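Unit 4. Kitting and Part Presentation
Course notes, Fairweather Industrial Assembly Program
Instructor: Anel Khumalo

4.1 Definition
A kit is the set of parts issued to one station for one build. Parts are staged on the bench first and moved to the tray in pick order. The tray must hold only what belongs to the current build.
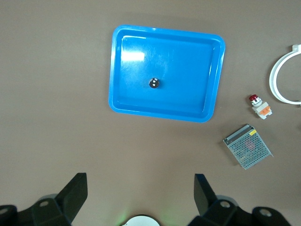 Pick order is set by handling risk. Small parts that roll are placed first, inside the rim; heavy parts with exposed terminals go last. A perforated-case power supply is staged beside the tray with its terminal strip accessible and its warning label readable. An emergency stop button with the contact block already mounted is handled by the body, never by the cap.

4.2 Tray condition
Light scuffs on the floor of a tray are acceptable. Cracks in the rim are not. Trays are inspected every 200 kits and withdrawn at 800.

4.3 Reading
Karimi and Zamani, Bench Layout, ch. 3. Exercise 4 is due in June.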